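Sarnmont School of Ministry
Foundations of Christian Service
Unit 7: Hospitality in the New Testament and in the Life of the Congregation

Course handout, revised 28 September 2024

Purpose of this unit

Students completing this unit should be able to explain what the New Testament writers meant by hospitality, to trace the theme through at least two books of the Bible, and to describe how a local congregation might put it into practice. The unit assumes that students have read the assigned chapters of Luke, Acts, and Romans before the first session. Those who have not yet done so should complete the reading before attempting the written work.

1. The word and its meaning

The Greek noun usually translated "hospitality" is philoxenia. It joins a word for love or affection with the word xenos, which can mean a stranger, a foreigner, or a guest. The noun appears in Romans 12:13, where Paul instructs his readers to pursue hospitality, and again in Hebrews 13:2, where the readers are told not to neglect it. A related adjective appears in 1 Peter 4:9, in the command to be hospitable to one another without grumbling, and in the lists of qualifications for overseers in 1 Timothy 3:2 and Titus 1:8.

Modern usage tends to treat hospitality as the entertainment of friends. The older sense is wider. A household that fed its own circle and closed its door to the traveler would not have met the standard the apostles had in view. Students should keep this difference in mind when reading English translations, where the word may seem more familiar than it is.

2. Old Testament background

The New Testament writers did not invent the theme. Genesis 18 describes Abraham running from the entrance of his tent to meet three visitors, offering water for their feet, and preparing a meal. Many interpreters believe that Hebrews 13:2 has this account in mind when it speaks of those who entertained angels without knowing it.

The law of Moses gives the obligation a firm basis in Israel's own history. Leviticus 19:34 requires that the stranger living in the land be treated as the native and loved as oneself, and it recalls that the people had been strangers in Egypt. The practice of gleaning, set out in Leviticus 19 and Deuteronomy 24, left part of the harvest for the poor and the foreigner. The Book of Ruth shows the same provision at work in a particular field and a particular family.

3. Meals in the Gospel of Luke

Luke gives unusual attention to meals. Jesus eats with Levi in chapter 5, with Simon the Pharisee in chapter 7, in the home of Martha in chapter 10, and with two disciples at Emmaus in chapter 24. In many of these accounts the question of who belongs at the table is raised openly, often by those who object to the company present.

Luke 14:12–14 deserves close study. Jesus tells his host to invite the poor, the crippled, the lame, and the blind, who cannot repay the invitation. The instruction removes exchange from the center of the practice. The host gives without a return in view, and the repayment is left to the resurrection of the just. 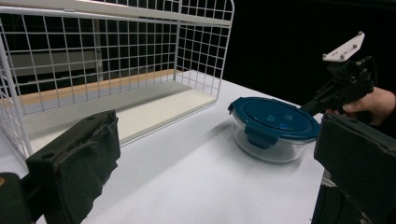

White wire basket shelf with a flat base panel

4. The early church

Acts 2:46 records that the first believers broke bread in their homes and ate with glad and generous hearts. Because Christian congregations of the first century commonly met in private houses, the willingness of a householder to open the door was a condition of the church's gathering at all. Lydia, in Acts 16, urges Paul and his companions to stay at her house immediately after her baptism. In the same chapter the jailer at Philippi washes their wounds and sets food before them.

Traveling teachers also depended on such homes. The short letter known as 3 John commends Gaius for receiving brothers who were strangers to him, and rebukes Diotrephes for refusing them. The Didache, an early Christian manual, shows that the practice could be abused. It directs that visiting apostles be welcomed, yet it limits the length of their stay and warns against those who ask for money. Generosity and discernment were expected to go together.

5. Practice in the congregation

The Sarnmont course asks every student to study one existing ministry of welcome. Two are summarized here for discussion.

The Idilus Fellowship maintains a shared meal after morning worship. Its written record for last year lists 3,408 meals served to members and visitors. The fellowship asks that no household sit only with its own relatives — a simple rule that new attenders have mentioned as the reason they returned.

Zereo House receives families who have a relative in the hospital. It has seven bedrooms and keeps a list of 89 households willing to provide an evening meal. In June it welcomed guests on 230 separate occasions. House staff offer prayer to every guest and do not require attendance at any service.

Students should consider the following in preparation for the seminar:

Does the ministry reach people who are outside the existing circle of the church, or mainly those already within it?

What is asked of the guest, if anything, and is this made clear at the start?

How are the hosts themselves supported, so that the work may be done without grumbling, as 1 Peter 4:9 requires?

What safeguards protect children, vulnerable adults, and the hosts?

6. Written assignment

Choose one of the two passages below and write an essay of four to five pages.

a) Luke 14:12–24. Explain the relation between the instruction to the host and the parable of the great banquet that follows it.

b) 3 John. Explain what the letter shows about the responsibilities of a local congregation toward visiting workers.

Essays should engage the biblical text directly before turning to commentaries. Quotations from Scripture must name the translation used. A concluding section of no more than one page should apply the passage to a congregation known to the student, without naming individual members.

7. Reading

Required: Luke 5, 7, 10, 14, and 24; Acts 2 and 16; Romans 12; Hebrews 13; 3 John.

Recommended: Genesis 18; Leviticus 19; the Book of Ruth; Didache, chapters 11 to 13.

Copies of the recommended texts are held in the Cha Reading Room and may be used there during library hours. Essays are to be submitted to the course office before the opening session of Unit 8.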